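How to Send Money Abroad Through a Registered Transfer Service

Updated 11/15/25

Customers who support relatives in another country have several ways to send funds. This guide covers transfers made through a registered provider, from choosing a service to confirming that the money has been received. It applies to personal transfers only. Business payments are subject to separate rules.

Before you begin

Have the following ready:
A valid government-issued photo ID
The recipient's full name, exactly as it appears on the recipient's own ID
The recipient's bank name and account number, or the pickup location for cash
Your debit card or bank account details

Step 1. Compare the total cost

Providers earn money from both the fee and the exchange rate. Ask each provider how much the recipient will receive, in local currency, for the same amount sent. A service that advertises no fee may deliver less than one that charges for each transfer. Request the figure on the same day from every provider, as rates change.

Step 2. Open and verify your account

Enter your legal name and current address. New accounts at Prulteo carry a limit of $415 per transfer until identity checks are complete. Verified customers may send up to $2,000 at a time.
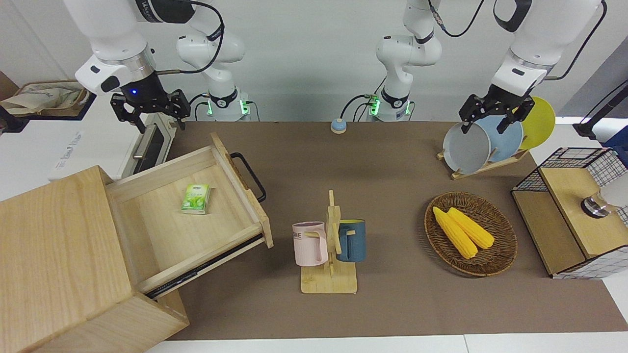 Prulteo Customer Education Office
Staff Writer, Personal Payments

Step 3. Enter the recipient's details

Check the account number twice before continuing. Transfers to Breken and Vasseur accounts also require a branch code, which the recipient can find on a bank statement. Cash pickups at Skerex counters require a phone number for the recipient.

Step 4. Review and pay

Read the disclosure screen in full. It lists the fee, the exchange rate, any taxes and the date on which funds will be available. Payment by bank account usually costs less than payment by card but takes longer to clear. Save the receipt and the reference number.

Step 5. Confirm delivery

Most bank deposits arrive within 72 hours. If the funds have not arrived by the date on your receipt, contact customer service and provide the reference number. Do not send a second transfer while the first is under review.

Keep receipts with your household financial records. Fee schedules are reviewed each May, and customers with recurring transfers should check the new schedule before their next payment.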